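Valia Sectional Sofa – Frequently Asked Questions

Fabric care, cushions, headrests and chaise 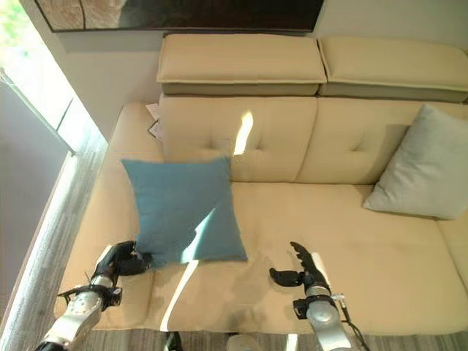
What size throw pillow suits the seat?
A 20-inch square insert is the largest size we suggest for general use. Two of these, one at each end, leave enough room for two adults to sit between them. For a fuller pillow, order the insert one size up from the cover. Covers with pointed corners fill out better with a feather or shredded-foam insert than with a molded block.

Which pillow colors work with a beige cover?
Color is a matter of taste, but muted blue-greens and pale grays both sit well against cream and tan. Deeply dyed covers (indigo, dark red, black) should be washed separately before first use. Dye transfer onto light upholstery is not covered by the warranty.

How should the upholstery be cleaned?
Vacuum every two weeks with a soft brush attachment on low suction. Work along the piping and into the seams first, then do the flat surfaces. For spills, blot with a white cotton cloth and plain cool water, starting at the outer edge of the mark and moving in. Do not rub. If a mark remains after drying, use Erkow Fabric Cleaner at the dilution printed on the bottle and test it under the seat cushion.

Can the covers be machine washed?
Seat and headrest covers have zippers and may be washed cold on a gentle cycle, then dried flat. Close the zipper before washing. Tufted backrest covers are fixed by the buttons and must be cleaned in place. Do not cut the button threads to remove them.

How is dust removed from the tufting?
A narrow crevice tool leaves marks if pressed into the fabric. Use a dry, soft paintbrush to lift dust out of each indentation, with the vacuum nozzle held just above it. Crumbs in the crease between the two backrests come out more easily with the seat cushion lifted.

A button has come loose. What now?
Keep the button. Re-tying requires a long upholstery needle and waxed thread passed through the full depth of the cushion. Soledad Pennington in the Iltthorpe workshop handles these repairs and can post a kit to customers who prefer to do the work at home. Quote part 407 when writing in.

Will sunlight fade the fabric?
Yes, over time. Fading is most visible where direct sun lands on the same strip of fabric every day, and also where a pillow has shaded part of the backrest for a whole season. Move the pillows from time to time and draw a sheer curtain during the brightest hours. In July this may mean most of the afternoon.

The seat cushion has gone flat on one side. Is it faulty?
Uneven wear is normal if one place is used more than the rest. Lift the cushion, pat it firmly along all four sides, and leave it standing on its long edge for 15 minutes before putting it back. If a hollow is still visible the next morning, send us a photo – taken from the front, at seat height – and we will advise on a foam insert.

Are the headrest cushions fixed?
They rest on the top of the back and can be lifted off for cleaning. Replace them with the piping toward the front and the zipper toward the wall.

Is it safe to sit on the armrest or the end of the chaise?
The armrest is padded over a light frame and is not a seat. The chaise is rated separately from the main section, at 600 pounds spread evenly over its surface. Sitting on its far corner puts most of that load on one leg and can loosen the bolt. Check the bolts twice a year.

Where can replacement covers be ordered?
Through Pennington Upholstery, Iltthorpe. Include the fabric code from the label under the seat cushion. Dye lots vary, so order all the covers for one section together.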